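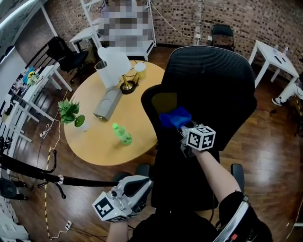
4.3 Wiping and tidying tasks

The third group of tasks covers chores in which the tool is soft and the surface gives way under it. Pick-and-place results in Section 4.2 say little about these. A cup that has been grasped keeps its shape, and the remaining problem is one of moving it to a known position. A cloth changes shape during the grasp and again on contact, and the policy must keep enough pressure on the surface without pushing the furniture across the floor.

We considered three chores: wiping a table top, wiping the seat of an office chair, and folding a hand towel in half. All demonstrations were recorded with hand-held grippers and no robot present, following the procedure in Section 3. The set contains 178 demonstrations after removal of those in which tracking was lost. The same policy architecture was trained on each chore separately and then on all three together. Trials were run on the Trurnix arm pair with the Farner base locked in place. Each chore was attempted 30 times per policy, with the cloth or towel returned to a marked start area by hand between attempts.

A wiping trial was counted as a success if no visible dry marker remained on the test area after 105 seconds. The operator was not allowed to move the furniture once a trial had begun. Folding was scored by the distance between matching corners, as in the protocol of Lungu (Appendix B).

Table wiping was the easiest of the three. The surface is flat and stiff, and errors in height are largely absorbed by the thickness of the cloth. Most failures came from objects left on the table. When a cable lay across the wiping path the policy tended either to stop short of it or to drag it along, and we saw no sign that it had learned to lift the cable first, although several demonstrations include that step.

Chair wiping was harder. Figure 4 shows the contact stage in a demonstration: the jaws hold a crumpled blue cloth against the seat of a black mesh-backed office chair, between two armrests. The armrests limit the approach angles, and the high backrest can hide part of the seat from a head-mounted view. The cloth itself hides much of the contact area from any view. A person corrects for this by feel. The policy has only images and gripper pose, and in our trials it often made a convincing wiping motion a short distance above the seat. Swivel was the other main cause of failure. With the castors free, sideways force turned the chair before the marker was removed, and the policy did not use its second gripper to steady the backrest unless the chair had already begun to turn.

Folding failed mostly at the grasp. Picking up 2 layers where one was intended accounted for the largest share of errors. Once both corners were held correctly, the fold was usually completed.

Joint training helped table wiping and made no clear difference to folding. On the chair it reduced the number of missed contacts but increased the time taken, and several trials ran past the limit with the wiping still in progress. We tested a longer limit for these only, and do not include the results in Table 5.

None of the three chores was carried out reliably enough for use without supervision. The Nusano force-sensing wrist, fitted to one arm for the tests in Section 5, addresses the missed contacts directly. It does not address swivel, for which demonstrations with deliberate two-handed bracing are probably needed.

Figure 4. Contact stage of the chair wiping task, with a marked hand-held gripper in the demonstrator's right hand and a second gripper in the left.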